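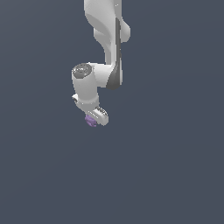

Brostwood Workshop Notes
Bench arm: setup and care of the Brumo cell
Compiled by Tsung-han Hsu

These notes cover the single-arm cell at the back of the shop. They assume you have read the maker's manual and know where the stop button is. Lock out the power before you touch the hand, the flange or any cable. Jogging at slow speed does not count as locked out.

Mounting and base bolts
Check base bolt torque in March and again after any move. Use the value in the manual and tighten in a cross pattern. Draw a paint-pen line across each bolt head and onto the plate. A broken line means the bolt has turned. Replace that bolt; do not retighten it and carry on.

Put the level on the plate, never on the arm casting. Shims go under the plate in full-width strips. Small squares of shim creep out over time and the arm starts to ring when it stops.

Covers and caps
Wipe the shells with a lint-free cloth and mild dish soap in water. Wring the cloth out well. No acetone, no brake cleaner, no spray of any kind near a joint seam. Solvent gets under the edge of the end caps and softens the seal.

If an end cap comes off for inspection, clean the groove with a dry nylon brush and look at the seal under a lamp. Flat spots or a shiny band mean a new seal. Spare seals are in the Lindodix drawer, in bags marked by joint number. Keep them in the bags.

Flange and hand
Remove the hand every 3 months. Support it from below while you back out the last screw. Wipe both faces of the flange with a dry cloth, then run a fingernail around the locating edge to find burrs. A burr can be taken off with a fine stone. Do not file it.

Refit all screws by hand before any of them sees a wrench. Work across the circle in two passes, the first at half torque. When the hand is back on, rerun the tool calibration even if you are sure it went back in the same position. Enter the payload again too. The controller will accept a wrong payload without complaint and the wrist will sag slightly on long reaches.

Finger pads
Change pads as a pair. A new pad opposite a worn one pulls the piece off center when the fingers close. Clean pads with isopropyl alcohol on a cotton swab and let them dry for 5 minutes before a grip test.

For lumpy pieces, start with the lowest grip force that holds and raise it one step at a time. Force settings from a smooth block do not carry over. An uneven piece meets the pads at a few points and can roll under the same setting that held the block still.

Checking the approach in the simulator
Run every changed program in the simulator before it goes to the cell. Load the current hand model first. The old model has a shorter body and will show clearance that you do not have.

Turn the view around at least once. From above, the hand hides the fingers, so a wrong finger width is easy to miss. Step through the last part of the descent slowly and stop short of the grip point to compare positions.

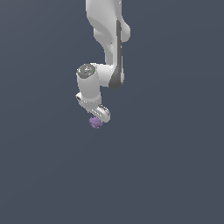
Simulator view. The hand slants down to the right, with the purple piece just beneath it.

If the piece and the hand do not line up, check the part frame before editing any waypoints. One bad frame moves every point in the program, and correcting points one by one leaves a mess for the next user.

Cables and hose
Leave enough slack for the wrist to turn to both limits. Test this with the program off, jogging one joint at a time. Hook-and-loop straps are better than zip ties here, as they do not bite into the jacket. Put a strap every 9 inches and leave the last one before the wrist loose enough to slide.

Noise
A click once per turn is usually a strap or a cap screw. Grinding is not. Stop, note the joint and the angle, and call Hsu on extension 18. Do not run the arm to see if the noise clears.

Log
Write down pad changes, seal changes and calibration runs on the sheet by the controller. Include the program name. If calibration has drifted more than the limit printed on the sheet, record the old values before you overwrite them.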